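Where should the teach pendant live when a bin-picking cell is on a table?
Community help > Workshop and small automation > Safe working and good practice
Posted by Tegwen Gronow, 4th March

Hello all, and thank you in advance for reading, because I know I go on a bit. I look after a small training workshop in Birnley where we take on adult learners, most of them coming from packing and warehouse jobs, and we are putting together a set of written rules for our bin-picking bench before the next group starts. I have inherited a sheet from the previous tutor. It is two pages long and I think it was copied from a much bigger factory, as it keeps mentioning light curtains and an interlocked gate that we simply haven't got.

What I am stuck on is the ordinary stuff. Where does the handheld controller go when you aren't holding it? Is tape on the table good enough for marking where things sit? Are spring clamps all right for holding bins, or will somebody tell me off? And what should I be asking learners to do before they reach in to move a block? We have had two near misses, both very minor (a sleeve brushed a hose, and a bin got nudged during a run), but I would like the rules to be ours and to make sense to a person on their first morning. Any advice would be hugely appreciated, and if you have a sheet of your own that you don't mind sharing I would be over the moon!

Nahom Yilma

Lovely question, Tegwen, and please don't worry about the length, I am just as bad. I wrote the bench rules at Fumenport when we moved our picking work on to a table, and I have rewritten them more times than I care to remember, so take what is useful and leave the rest.

Start with your risk assessment, even if it is a plain one. The sheet you inherited is somebody else's answer to somebody else's cell, and if it talks about a gate you don't have, your learners will work out very quickly that the paper isn't about them and they will stop reading it. Get whoever is responsible for safety in your building to walk round the bench with you, along with the manual that came with the arm. Do it while the thing is set up the way you really use it, cables and all. Our first one was done with everything tidied away for the visit and it missed half of what mattered.

On the controller, we went round and round. My view is that it needs a proper home, a hook or a bracket, at a height where you can reach the stop button without bending and without putting any part of yourself near the arm. The floor is the place it always drifts to when there isn't a hook, because the table is full and your hands are busy. On the floor the lead gets looped about, the stop button may be facing any old way, and the person who needs it in a hurry has to look down to find it. If you only buy one thing this term, buy the bracket.

Spring clamps I am fairly relaxed about for light bins and slow picks, provided they go on the corners, the handles stay out of the path of the arm, and somebody checks them at the start of every session. Give each bin a firm push with the flat of your hand. If it shifts, stop and sort it out. For anything that stays put for months I would bolt the bins down and be done with it.
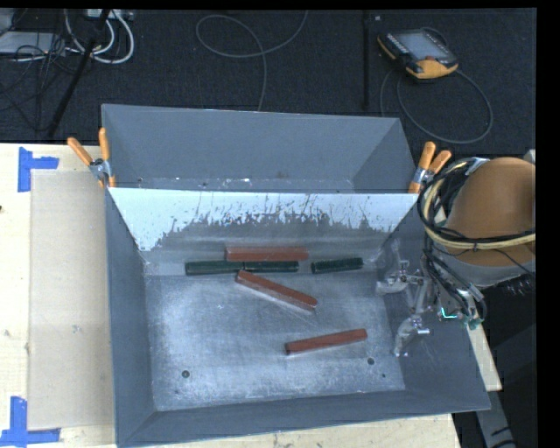

Delyth Craddock wrote underneath that she agreed with nearly all of it but would go further on the clamps, having had a bin creep a little at a time over a whole afternoon until the picks were landing on the wall. Her bench now has a pencil line on the table against each bin, and the rule is that if you can see daylight between the line and the metal, you stop and teach the position again before doing anything else. She also said the push test ought to be done with the robot stopped, which I had taken for granted and really should have written down, so thank you, Delyth.

Back to your list. Tape corners on the table are fine and I am very fond of them. Blue tape shows up nicely on pale wood and a new starter understands it straight away. Write down what each mark is for, though. We had 6 sets of marks at one stage, and half of them belonged to a job we had finished the July before. Old tape comes up the same day the job ends, and the rule is on our sheet in capitals.

As for reaching in, ours goes like this, and we say it out loud for the first week:

Stop the program and wait for the arm to be still.
Press the stop and keep the controller with you, in your own hand.
Look at where the gripper is before you look at the blocks.
Tell the other person at the bench that you are going in.
Come out, step back past the line, and only then reset.

An empty gripper gets the same respect as a full one. People relax when it isn't holding anything, and the fingers are just as hard either way. Sleeves rolled or cuffed, lanyards off, long hair tied back. Your sleeve and hose business is very common, and we dealt with it by making a rule that you only ever reach in from the side opposite the arm. That will depend on your layout, of course.

Tegwen Gwilliam

Another Tegwen! Just do what the manual says, it's all in there. We use a Wodix stand for the controller, it's fine.

Tegwen Gronow

Thank you both, and Delyth as well. Nahom, I have pinched your five lines for reaching in and will try them on the evening group, and I have asked the people at Foulkes whether they can make us a bracket that fixes to the end of the table. One more thing if you have a minute: do you let learners adjust the clamps themselves, or is that kept for the tutor?

Nahom Yilma

They may check them and they may report them, but at ours only the tutor moves them, and it goes in the bench book with initials and the time.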